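Junlow Publishes Setup and Care Routine for Its Footwear Sorting Cell at Kasemcombe

KASEMCOMBE, July – Junlow, a developer of handling systems for footwear distribution, today released the setup and maintenance routine for the Amaral cell, its tabletop station for picking up slide sandals and placing them on a shelf. The routine is available at no charge to all current Amaral operators and replaces the installation notes supplied with earlier cells.

The Amaral cell combines a single arm with a fixed camera that views both the work surface and the shelf. Most service requests received by Junlow in the past year concerned the position of that camera and the condition of the gripper pads. The new routine addresses both subjects first.

Under the routine, operators confirm the camera position at the start of each shift. The arm is sent to its home position and disabled, sample sandals are set out on the table and on the shelf, and a still view is saved and compared with the view stored at installation. The samples are to include more than one color and are to face in different directions. If the shelf edge has moved in the view, the camera bracket is tightened and the calibration is repeated with 16 reference points.

Dark foam receives particular attention. On a light tabletop the sole is easily separated from the surface, but the opening under the strap may be misread when objects in the room behind are visible through it. Operators are instructed to check the strap outline on screen before enabling the arm, and to save a new background view whenever nearby furniture is moved.
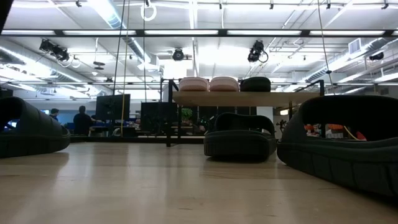
Gripper Pads and Cables

Gripper pads are wiped with a dry, lint-free cloth every 200 cycles. Solvents are not permitted, as they harden the pad surface and reduce its hold on foam. Pads are replaced as a pair, and the closing force is then set again, beginning at the lowest value and raised until a sandal can be lifted by its strap without slipping.

Cables are inspected weekly. The inspection covers the full length of each run, with power to the arm switched off. A cable that enters the arm's travel space must be secured before work resumes – tape is not an accepted repair.

Shelf and Table

The height of the shelf is measured at both ends after any change to the cell and entered on the service sheet. Four screws hold the gripper plate, and these are checked at the same time with the torque driver supplied in the Boltarov tool kit, part 455.

Availability

Amaral operators may download the routine, a 33-page document, from the customer section of the Junlow website. Printed copies will ship with all new cells beginning in July. Sites with cells installed under the earlier notes may request a calibration visit through the Kasemcombe service desk.

About Junlow

Junlow designs, installs and services handling cells for footwear warehouses and returns centers. The company is based in Kasemcombe.

Media inquiries: Junlow Press Office, Kasemcombe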